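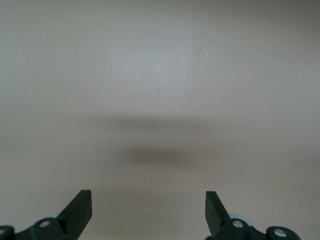 Narendra Pandey wrote in to say that farmers will never pay for seaweed in cattle feed unless the dairies make them. I think he is half right. My cousin milks 72 cows and the supplement would cost him 4000 a year. His milk price hasn't moved since September.

The dairies could add a penny or 2 a litre for herds that use it. Echevarría already does this for 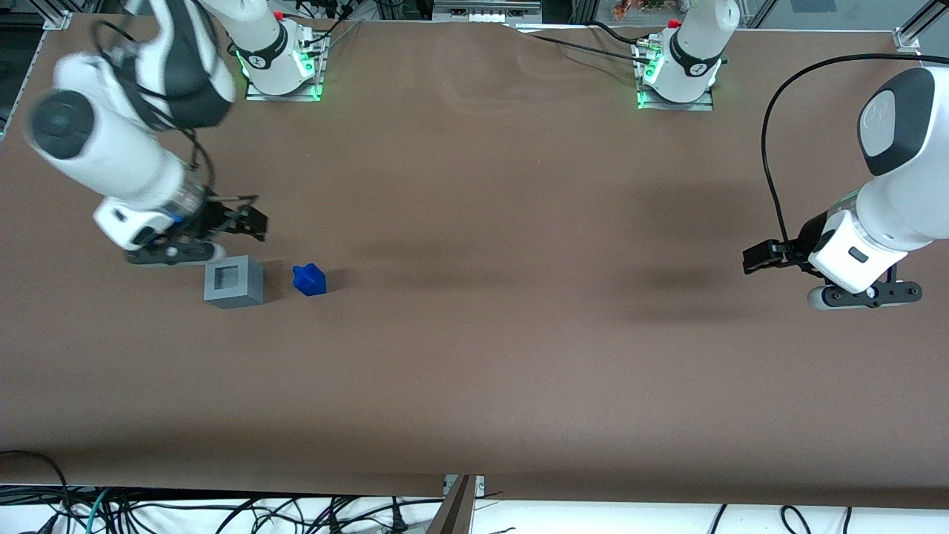
grass-fed milk, and the paperwork fits on one sheet. Zondura, which sells the supplement, should publish its trial results in full as well, including the herds that dropped out. I would want to read those before asking any farmer to sign.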